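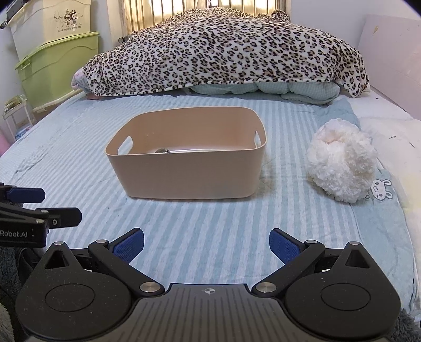 Household Skills 2 – Unit 5: Sorting and Storing Bedroom Items
Last updated: April 10, 2024
Filed under: Course Handouts / Home Organization

These notes cover the second half of the bedroom unit. The first half, in March, dealt with closets and hanging storage. We now move to the bed itself as a work surface, to open bins, and to soft items such as stuffed toys, spare blankets and throws. Bring your bin worksheet to the practical session.

1. Working on the bed

Most bedrooms have one large flat surface, and that is the bed. Sorting on the floor means bending and kneeling, and things get stepped on. Sorting on a desk or dresser usually means clearing the desk or dresser first. On a bed you can spread out a drawer's worth of items and see them all.

Before you start:

– Push the comforter and pillows to one side or to the foot. They do not need to leave the bed.
– Pull the fitted sheet reasonably flat. Small creases do not matter. Deep folds do, as earrings, buttons and batteries end up in them.
– Wipe the bottom of any bin that has been on a floor or in a garage.
– Decide where finished items will go. If the answer is "back on the bed," stop and choose again.

A striped or patterned sheet makes small dark items harder to spot than a plain one does. If you are sorting hardware, beads or sewing supplies, lay a plain towel down first.

When the sorting is done, run your palm over the sheet from the head to the foot. Students skip this step and then find a pushpin at bedtime.

2. Choosing the bin

The unit uses open-topped plastic bins with handle cutouts at the short ends. The course set is the Skadon small bin, but any similar bin will do. In class we compared it with the Mundska, which has a lid and no cutouts.

Open bins suit things that are used every day or put away by children. Lidded bins suit things that stay put for a season. A lid adds a step every time, and for daily items people stop doing the step. The lid ends up under the bed and the bin ends up open anyway.

Points to check on an open bin:

Taper. Most plastic bins are narrower at the base than at the rim so that empty ones nest. The floor is therefore smaller than the top opening suggests. Measure the floor if you are storing boxes, books or anything with square corners. Measure the rim if you are fitting the bin on a shelf.

Handles. Cutout handles are easy to grip and add nothing to the width. They are also holes. Do not fill a bin of small parts higher than the bottom edge of the cutouts.

Rim. Run a finger along it. A thin rim is fine for light items. For heavy ones, look for a rolled or folded rim, which is easier on the hands and bends less.

Color. Pale bins such as beige or white show dust sooner, and they also let you see what is at the bottom. Dark bins hide both.

3. One thing in the bottom

A common problem in home visits is the bin with a single object in it. Someone put a charger or a hair clip in there, and from then on the bin counts as "in use." It takes up the full space of a bin and stores almost nothing.

Rule for this course: a bin holding fewer than three items is an empty bin. Take the items out, find their proper place, and put the bin back into circulation. The exceptions are a bin that is being filled that day and a bin for one bulky item.

Vivek Pant, who ran the Ekance home visits for us last term, kept a tally in one apartment. There were 14 bins, and 2 of them were more than half full. The family had been planning to buy more. After an afternoon of combining, they gave several away and had a clear shelf.

4. Soft and fluffy items

Plush toys, fluffy cushions and tufted throws behave differently from folded cloth. They do not stack, they spring back when pressed, and long fibers pick up lint from whatever they touch.

Sort soft items into three groups:

Group A: on the bed every night. These need no bin. They need a daytime spot, usually against the pillows.

Group B: used now and then. One open bin, items standing upright so each can be lifted out without digging.

Group C: kept but not used. Clean, dry completely, and store in a breathable cloth bag on a high shelf. Avoid sealed plastic for long storage, as any dampness left in the filling will stay there.

Shake long-fiber items out and brush them with a soft, wide-toothed brush before they go into a bin. Check the care label before washing. If there is no label, spot clean with a damp cloth and let the item dry in the open air. Do not put long white fibers in with dark laundry.

Never place a fluffy item in a bin on top of small loose objects. The fibers catch on hooks, clasps and rough edges, and small objects travel out of the bin with the toy.

5. Children's bedding and mixed patterns

Many children's beds carry several fabrics at once: a sheet in one pattern, a blanket with a cartoon animal on it, a comforter in a third print. This is normal and needs no fixing. It does affect sorting, though. A white toy on a white comforter gets overlooked and so does a small printed pouch on a printed blanket. Do your sorting on whichever part of the bed is plainest, and keep the pile in one area.

For folding, put the character or picture on the outside. Children who cannot yet read labels will find "the rabbit blanket" by the rabbit.

Store sets together. The simplest method is to fold the flat sheet and fitted sheet and slide both inside one of the pillowcases. The Gautam shelf inserts in the practice room are sized for a bundle of this kind in twin or full.

6. Practical session

Work in pairs at one bed. Each pair gets one open bin and a mixed bag of bedroom items.

a) Clear and flatten a working area at least as wide as your outstretched arms.
b) Empty the bag onto it. Put nothing in the bin yet.
c) Group the items by where they are used.
d) Choose the one group that belongs in an open bin. Be ready to say why.
e) Fill the bin with the heaviest item first. Keep the contents below the cutouts if anything is small enough to pass through.
f) Lift the bin by both ends and carry it to the shelf. If the walls bow, take something out.
g) Find a place for every remaining item, including soft ones.
h) Straighten the bedding and do the palm check.

Write up your result on the back of the bin worksheet. Half a page is enough. Include the rim and floor measurements, the group you chose, and any item you could not place.

7. Reading for next time

Read the section on under-bed storage in the course packet, starting on page 74. Measure the clearance under your own bed, at the lowest point of the frame, and bring the number with you. We will use it to work out which bins fit – and whether they fit with the lid on.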